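A amostra perde-se antes de chegar ao aparelho

Trabalho há anos num laboratório de bioquímica que presta serviço a outros grupos, e a pergunta que mais ouço ao telefone é qual o espectrómetro de massa que temos. Quase nunca me perguntam como se lisam as células, em que tampão, nem quanto tempo os tubos ficam na bancada antes de irem ao frio. Acho que a ordem das perguntas está trocada, e que isso custa dinheiro a quem as faz.

Um caso de agosto. O grupo da Zawadi Nzioka mandou-nos extratos de fígado para quantificação relativa. Vinham bem etiquetados, em gelo seco, com uma folha de cálculo impecável. Metade tinha sido preparada com um inibidor de proteases acrescentado no próprio dia e a outra metade com uma alíquota que andava no congelador desde o projeto anterior. O aparelho fez o que lhe competia e mediu com muita precisão a diferença entre os dois inibidores. A diferença entre os animais tratados e os controlos, se existia, ficou lá por baixo. Repetiu-se tudo.

Podia contar outros casos. Tampões com detergente a mais, que suprime o sinal durante a corrida inteira. Digestões com tripsina paradas antes do tempo porque era quinta-feira e alguém queria sair às cinco. Queratina em todo o lado. Em cada um deles o relatório final tinha gráficos bonitos e valores de p com três casas decimais.

O que se publica e o que se omite

A secção de métodos de um artigo médio de proteómica dedica um parágrafo longo ao instrumento: gradiente, resolução, energia de colisão, versão do software. A extração cabe muitas vezes numa linha que diz "conforme descrito anteriormente" e remete para um artigo que remete para outro. Segui uma dessas cadeias até ao fim com o Mwangi Magesa, que estava a tentar reproduzir um protocolo de membrana, e o último artigo descrevia uma extração em tecido vegetal. O Mwangi trabalha com plaquetas.

Não creio que haja má-fé. As revistas pedem os parâmetros do instrumento porque há listas de verificação para isso, e os revisores conferem aquilo que vem na lista. A temperatura a que se fez a sonicação não está na lista. Também não está o número de vezes que a amostra foi congelada e descongelada, embora eu a considere mais informativa do que metade do que lá está.

A Esther Were, que discorda de mim em quase tudo, argumenta que obrigar a escrever mais leva as pessoas a copiar mais. Tem alguma razão. Já recebi protocolos de oito páginas em que a única frase verdadeira era o título. Mas a alternativa que ela propõe, confiar nos controlos internos, só resolve o que acontece depois de o padrão ser adicionado, e na maioria dos laboratórios o padrão entra depois da lise. Tudo o que se perdeu antes continua perdido.

O argumento do volume

Costuma responder-se a isto com números: se a variação é grande, aumenta-se o conjunto. No estudo que discutimos no nosso seminário havia 543 amostras de plasma, colhidas em vários centros, e os autores apresentavam esse tamanho como garantia. Só que cada centro centrifugava à sua maneira. Uns a 800 g, outros a 2.000 g, com as consequências que se conhecem para a contaminação por plaquetas. Juntar mais centros teria acrescentado mais maneiras de centrifugar. O erro aleatório dilui-se com o tamanho do conjunto; o sistemático acompanha-o.

Havia ainda um segundo problema nesse estudo: a ordem de processamento seguia a ordem de chegada, e os doentes chegaram primeiro. Aleatorizar a ordem custa uma manhã. Ninguém devia precisar de um estatístico para o exigir. 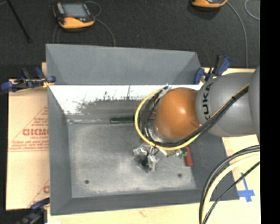
O que eu pediria

Pediria pouco. Uma folha por lote, preenchida à mão se for preciso, com a hora da colheita, a hora da congelação, o lote de cada reagente e o nome de quem fez. Uma amostra de referência, sempre a mesma, que passe por todas as etapas desde a lise e não apenas pela injeção. E a publicação dessa folha como material suplementar, mesmo feia e com rasuras.

O Victor Mwaipopo começou a fazer isto no grupo dele e queixa-se de que perde tempo. Perde. Em contrapartida, quando um lote saiu estranho, foi à folha e viu que a ureia tinha sido preparada na véspera e aquecida para dissolver, o que explicava as carbamilações. Encontrou a causa na mesma tarde. Sem a folha teria mandado limpar a fonte, trocado a coluna e culpado o técnico que faz a manutenção.

Quanto às agências que financiam equipamento, gostava que reservassem uma parte de cada verba para formação em preparação de amostras e para salários de quem a faz. Um técnico experiente que fica no laboratório faz mais pelos coeficientes de variação do que a geração seguinte do aparelho. É uma despesa que não se inaugura nem se fotografa, e talvez por isso apareça tão poucas vezes nos orçamentos que me pedem para rever.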